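4.2 Gripper cable check, Gill two-arm cell

Do this before the first shift and after anyone has "just tidied up."

1. Park both arms and lock out the cell. The pause button is not a lockout, however firmly you press it.

2. Follow the cable from the right gripper back to the base. Leave enough slack for a full wrist turn. Too little and it pulls out at the connector; too much and it sweeps the table. 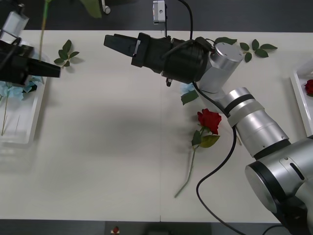

3. Tighten the gripper screws with the 2 mm key, then put the key back. Dundale sells spares, at Dundale prices.

4. Release the lockout and jog each arm at 35 percent speed.

CAUTION: Keep your hands off the table while jogging. The arms don't know you're staff.

Note: If the gripper drops out mid-jog, see fault 19. If fault 19 doesn't help, call Raimonds Kuusk, who wrote it.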